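Datasets > Language > Kelik Place-Name Variants

Search datasets, tags, owners

# Kelik Place-Name Variants

A table of historical spellings of settlement names, each linked to a modern headword. Intended for record linkage, spelling normalisation and gazetteer work. Maintained by Kwan-ho Kao.

## Contents

The release has 2,897 rows in one tab-separated file, `variants.tsv`, encoded as UTF-8 without a byte order mark. Line endings are LF. The rows cover 138 modern headwords.

Columns:

- `row_id`: integer, stable between releases. Retired ids are not reused.
- `headword`: modern spelling.
- `variant`: spelling as transcribed, with original capitals kept.
- `source`: `M` for the Michiels index, `G` for the Gedorard rolls.
- `decade`: four digits, or empty where the source gives no date.
- `certainty`: 1 (linked by the source itself) or 2 (linked by the editor).

## Sources

The Michiels index is a typed card index. It gives a headword on nearly every card, so most of its rows have certainty 1. The Gedorard rolls are manuscript and carry no headwords. Links from the rolls were made by hand, using neighbouring entries and parish order.

Abbreviation marks are expanded in round brackets. Long s is written as s. Thorn is kept. Where a letter could not be read it is replaced by a full stop, and such rows should be dropped before training any character-level model. 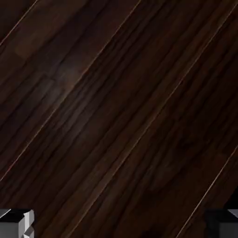
Duplicates were removed on the combination of `headword`, `variant`, `source` and `decade`. The raw transcription held 3,000 rows before this step. The same spelling may therefore still appear more than once under a headword if it occurs in both sources or in different decades.

## Loading

Quoting must be switched off. Several variants contain a stray double quote copied from the cards, and a default CSV reader will swallow the following lines.

```
import pandas as pd
df = pd.read_csv("variants.tsv", sep="\t", quoting=3,
 dtype=str, keep_default_na=False)
```

Reading `decade` as a number turns empty cells into NaN and the rest into floats. Keep it as a string.

## Splits

No official split is supplied. Splitting at random by row puts variants of one headword on both sides and inflates scores. Split by headword.

## Known problems

- Headwords that share a modern spelling are not told apart. A `place_id` column is planned.
- Latin case endings have been left on the variants.
- The `Prandus` matcher, version 2, trims trailing full stops and so alters unreadable final letters. Turn trimming off.

## Licence

CC BY 4.0. Cite the dataset name and the release month. The current release is February.

Comments

**tsvreader**: quoting=3 fixed it for me, I was losing whole blocks of G rows. Could this go nearer the top?

**Kwan-ho Kao**: I will move it in the next release.

**oldmaps_b**: Are the Latin endings going to be split into their own column? At present I strip -am and -um with a regex and it damages a few English names.

**Kwan-ho Kao**: Not planned. A list of the affected row ids would be useful if you have one.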